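1/ Went to the open day at Ornside on 25th September. They had the automation hall open from ten and I stayed until they turned the lights off. Posting my notes here before I lose them.

2/ Parking is behind the Wendex building and you walk through. Sign-in took a while. They gave out 31 badges for the morning group and then ran out of lanyards, so I had a sticker.

3/ First stop was the sorting line. Maksym Boiko ran it and answered questions over the noise. It does parcels up to 19 pounds. I've seen similar ones, so I moved on.

4/ The cloth handling station was what I came for. Yupin Kaewmanee has been on this for two years. The job is to take a cloth that's lying in any state, find the folds, pick a spot to grip, and pull it flat.

5/ She uses a green cloth with a grid of thin white lines. If a line bends, there's a fold or a bump under it. Easy for people in the crowd to follow too.
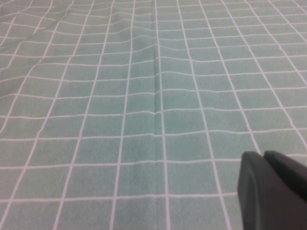
6/ The crease down the middle is the kind she talked about most. The grid lines only jog a little where they cross it. Big wrinkles like the diagonal one are easier to find, she said, and narrow creases get missed.

7/ I asked about success rate. Her last full test was 313 tries, and she'd only say that plain cotton did better than anything stretchy. The write-up is due in November.

8/ Speed: I timed one full run on my phone at 39 seconds. A person would do it in two or three. She said speed isn't what they're working on yet.

9/ Someone from Trostov asked if it could do hospital sheets. Answer was no, too big for one arm. Dardo Echeverría is building a two-arm version upstairs but that floor was closed to visitors.

10/ Skipped the welding demo, the line was too long. Trinidad Escobar went and says it was mostly a video.

11/ Lunch was sandwiches. Get there before noon if you want the ones with meat.

12/ If anyone has notes from the afternoon talk on grippers, please send them. I had to choose between that and a second look at the cloth station.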